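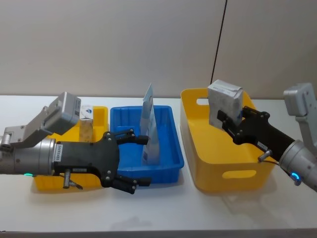 Vlasta Kadlec asked me last time whether sorting into bins isn't just moving the mess into smaller messes. Great question, and I've been chewing on it ever since!

My answer for tonight: it depends on whether you can tell the bins apart from across the room. Color does that job. At the Nornholm pantry we started with 11 bins, all white, and people opened every one of them looking for rice. Now we have yellow and blue, and the hunting has mostly stopped.

(Pause - ask who has a junk bin at home. Hands up.)

Next, open tops. I love an open top. A lid is one more thing to put down somewhere, and then the lid gets lost. Shallow bins suit tall pouches, which stick up over the rim so you can grab them by the top. Small cartons like a bin with a bit more wall. Stand them up, logo facing you, never flat.

Then the table. Clear it completely before you start! We sorted 337 items at Olholm in August and the slow days were the ones when we tried to work around coffee cups and mail.

Try it with the group: 2 people, one bag of groceries, 8 minutes. Let them argue over where the crackers go - the arguing is the fun part, and they'll remember the answer.

Handout is by the door. Questions, then the Kopecký shelf plan if there's time.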